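Progress note on the Mamard gripper budget, 2023-10-17

We were asked whether the second pair of hand-held grippers should be bought before December. My answer is still no. The Rakent quote comes to 518 a pair, with pads charged separately, and frayed pads are already a cost we left out of the plan.

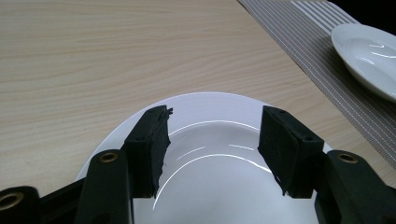

Ayantu Zeleke disagrees: pads are cheap, she writes, and a delay to spring would cost more in operator time than 30 spare sets.

She may be right on the sums, though I have yet to see them set out.

The supplier's wear figures come from its own tests. I would like ours beside them before we sign anything.

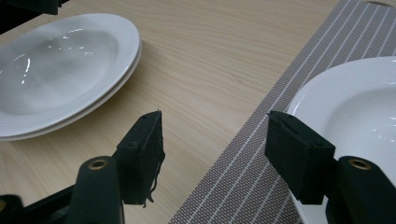

Dlamini has offered a loan of 2 sets for 6 weeks, which would give us those figures at no charge.

Plate handling stays the main task, with a person holding each gripper.
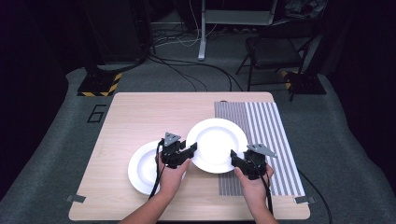
The arm purchase remains on hold, and I ask that its money not be moved yet.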